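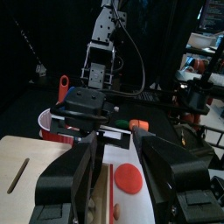
*Black printed fingers on one of the two arms at the Mirkance workshop, with a red-orange disc on the table between them.*

Kai-wen Yeh would like me to stop asking what it is for. I have asked three times since I arrived, and she has answered three times, each answer shorter than the last. The most recent was "handling".

Mirkance is a shared workshop with 25 members, most of whom make furniture or mend bicycles. The pair of arms has cost the group £2,996 so far, which includes the motors but leaves out everyone's evenings. Tumelo Botha, who builds chairs, voted against it in November and says he would do so again. "I asked for a decent bandsaw," he told me. He still helped put up the rails.

I should admit that I came expecting to be unimpressed. I have seen a good many home-built arms, and the usual demonstration is a short film with the failures left out.
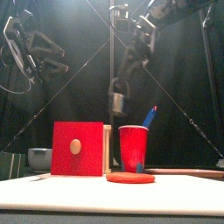
*Reading time: 2 minutes*

The padlock is Yeh's choice. She likes it as a test because it is heavy for its size and smooth on the sides, and a poor grip soon shows itself. I watched the arms for over an hour. Some lifts were tidy. Others ended with a clatter and a pause while Hiu-tung Cheung scrolled through the log, muttering.

Cheung redesigned the fingers twice and thinks the current shape is close. Close to what, I asked. He wants 60 lifts in a row without a drop. They haven't managed it, and he wouldn't tell me their best run.

The members vote again on the budget next month. Botha has already priced the bandsaw.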